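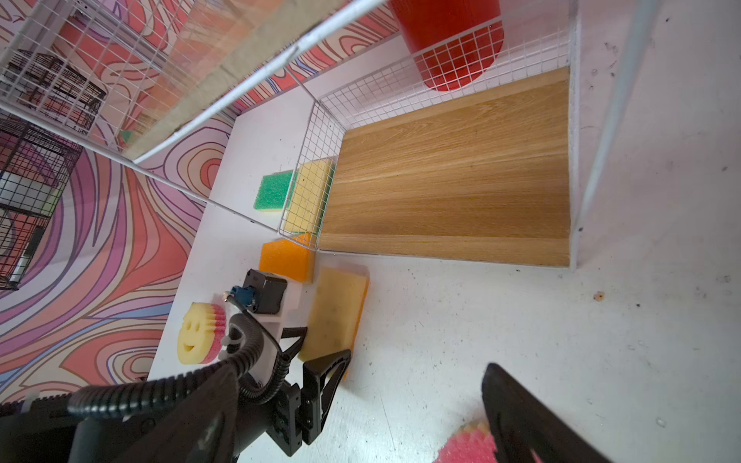 White mesh basket with a wood-grain bottom panel.

Statlow Rural Bus Access Program
Progress report to the funder, second reporting period, through January

1. Summary

Work on stop improvements along the Sandon line is a little behind the schedule in the grant agreement. The evening dial-a-ride service is running. The fare card rollout has been split into two stages, as described in section 4. We are not requesting a change to the total award, but we are requesting approval to move part of the signage budget to concrete work.

2. Stop improvements

The agreement covers 49 stops between Statlow and the Sandon transfer center. Concrete pads are finished at all stops on the northbound side. Southbound work stopped when the ground froze and will start again when the contractor, Manninen, can pour. Two southbound stops need a retaining edge that was not in the original drawings. The county has reviewed the revised drawings and asked for one change to the curb ramp slope, which Manninen has accepted.

The stop at the Sandon clinic has moved to the near side of the intersection. Drivers had been reporting that cars turning right blocked the old location during the afternoon run. The old pole has been taken out and the shelter will be moved in the spring.
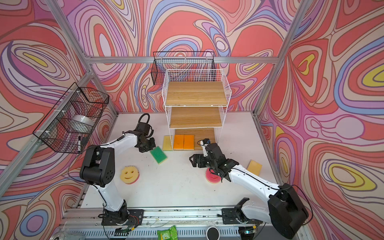 Photo: Statlow Rural Bus Access Program

Benches have been delivered and are in storage at the bus garage. They will be installed after the pads have cured.

3. Evening dial-a-ride

The service carried 272 one-way trips in this period. Most were trips home from second-shift jobs in Sandon or from the clinic. Riders book by phone until 4 p.m. on the day of travel. The original cutoff was noon and we moved it after the first month, when the dispatch desk was turning away callers who had just learned their shift hours.

One vehicle is assigned, with a backup shared with daytime service. The backup was out for a wheelchair lift repair for nine days. During that time the daytime fleet covered and no evening runs were canceled, though pickups ran late on several nights. The lift is back in use.

Driver coverage remains tight. We have one part-time opening that has been posted twice. The wage was raised after the first posting and applications are being reviewed now.

4. Fare cards

We ordered 3,000 cards and have handed out 800, mainly at the transfer center counter and at the Sandon library. Card readers are working on the full-size buses. The readers on the dial-a-ride vans lose their connection west of the river, and Prastis, the reader supplier, is supplying a version that stores fares and uploads them at the garage. Until those are fitted, van riders pay cash or show a paper pass.

Reduced-fare applications can be picked up on board. The form was shortened from four pages to one, and the Spanish version is at the printer.

5. Budget

Spending on vehicles and staff is in line with plan. Concrete is over plan on account of the two retaining edges. Signage is under plan, as the sign shop was able to reuse posts at a number of northbound stops. A revised budget table is attached, with the proposed transfer shown on line 6.

6. Next period

Restart southbound pads
Move the clinic shelter
Fit the new readers on the vans
Fill the part-time driver position
Rider survey on evening service, in English and Spanish

We would like a decision on the budget transfer before Manninen schedules its spring crews.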